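Numbness in two fingers, and what I did about it
2025-02-27

I spell it Numness in the blog category because I got it wrong the first time and then had ten posts filed under it.
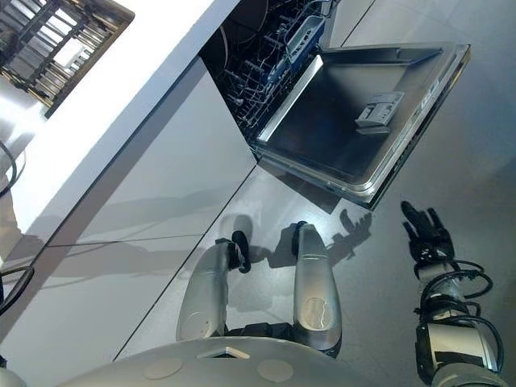

How long should you leave numb fingers before seeing someone? I left mine for 2 months and I would not do that again. A couple of weeks is plenty if it keeps coming back, and if it comes on suddenly, or with weakness or trouble speaking, you ring for help that same minute.

Mine was the ring finger and the little finger on the left hand. It started in December. I would wake up and the two of them felt like they belonged to another person, and it took a while of shaking before they came back. Then it began to happen in the day as well, mostly when I was reading or on the phone.

The GP asked how I sat at my desk. I said normally. She asked me to show her, and I leaned on my left elbow straight away without thinking. There is a nerve that runs round the inside of the elbow, the ulnar nerve, and it supplies those two fingers. Leaning on it is bad for it and so is keeping the arm bent for a long time. I also sleep with my arm folded up under the pillow.

She sent me to a physio, Ezequiel Garrido, who works out of the upstairs rooms at the Shearer practice. He tested my grip, tapped the elbow until it tingled, and gave me one exercise and a list of things to stop doing. The exercise is a slow straightening of the arm with the palm turned up. It should not hurt. If it tingles I have gone too far.

For the nights he told me to wrap a towel round the elbow so that it can't bend all the way. I used a bath towel and two strips of tape. It looks daft and slides down by morning, but the waking up with dead fingers stopped in the second week.

The days have been harder. I took the train to Paris to see my sister and held a book up the whole way, and the fingers were bad that evening. On the bus to Hilden I now keep my arm in my lap. I have moved the phone to the other ear and I've put a folded jumper on the desk where the elbow goes.

The little finger is back to normal. The ring finger still has a dull patch down one side, mostly in cold weather. I go back to see Ezequiel next month and he wants to test the grip again.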